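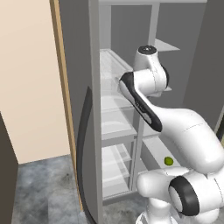

Fridge results, round two

I promised in October that I would write up the refrigerator experiments once I had numbers I trusted. I have some now. They are smaller than I wanted, but they hold up when I rerun them with different seeds, so I'm posting them.

The problem first. We train a policy in simulation to reach into an open fridge and pick up one small object. The policy is good when the object is near the front on a shelf with nothing around it. It gets bad fast when the arm has to go in past a shelf edge or the open door. In the first round, most failures had nothing to do with grasping. The hand never arrived. An elbow or forearm touched something on the way in, the episode ended, and the log said "collision" with no hint about which part of the motion was to blame.

Ursina Hofstetter had suggested over the summer that we stop treating all contact the same way. Her point was that a forearm grazing a glass shelf at low speed is a different event from an elbow driven into a side wall, and that the policy can't learn the difference if both give it the same flat penalty and a reset. I put this off for a while because it meant touching the contact code in Vullden, our simulator wrapper, and I wrote that code in a hurry and don't enjoy reading it.

What we changed is simple to describe. The penalty now scales with contact force and is attributed to the link that made the contact. Light contact no longer ends the episode. Hard contact still does. The policy itself never sees the force value, only the critic does during training, so the inputs at test time are the same as before: joint positions, the camera image, and the target position.

We trained on 700 kitchen layouts. Each one has a fridge with the door already open, and we vary the shelf heights, the door angle, the wall and floor materials, and where the base of the arm sits. The target is always a single small item. I kept the rest of the fridge empty on purpose, since clutter brings in a second set of failures and I wanted to see this one alone. A little yellow-green ball on a ledge, with the arm bent up and over it near the shelves, is a typical bad case. The target is close to the base and the arm still has to fold itself into an awkward shape to get at it.

On held-out layouts the new version reaches the target in 90 percent of episodes. The old one was clearly worse on the same set, and the gap is nearly all in the layouts where the base is close to the fridge. With the base further back, the two are about even. I take that to mean the force term is doing what we hoped and not much else.

Two things went wrong that I should mention.

The first was a bug. For a couple of weeks the contact on the door was being charged to the wrong link, so the policy learned to be very careful with its wrist and careless with its elbow. The curves looked fine. I only caught it by watching rollouts, and I should have watched them sooner.

The second is not a bug and I don't have a fix. With light contact allowed, the policy sometimes leans on a shelf and slides along it. In simulation that costs almost nothing, because our glass is perfectly rigid and never moves. Real shelves shift and rattle. Raising the penalty stops the leaning but brings back some of the old timid behavior, where the arm hovers outside the fridge until time runs out. Ursina wants to try shelves that can move a little in their brackets. That is probably right, and it will slow everything down.

Training takes 2 days on the Lehner machine, which we share with the group in Mevisberg, so I can't sweep the penalty weight as finely as I'd like. I have the next slot and plan to use it on the loose shelves.

I'm giving a short talk on this at the Zillumberg workshop. The slides will go up here afterward, along with the config files, once I've cleaned out the commented-out parts. If you train on something similar and have a better way of charging contact to individual links, please write to me. The address is on the about page.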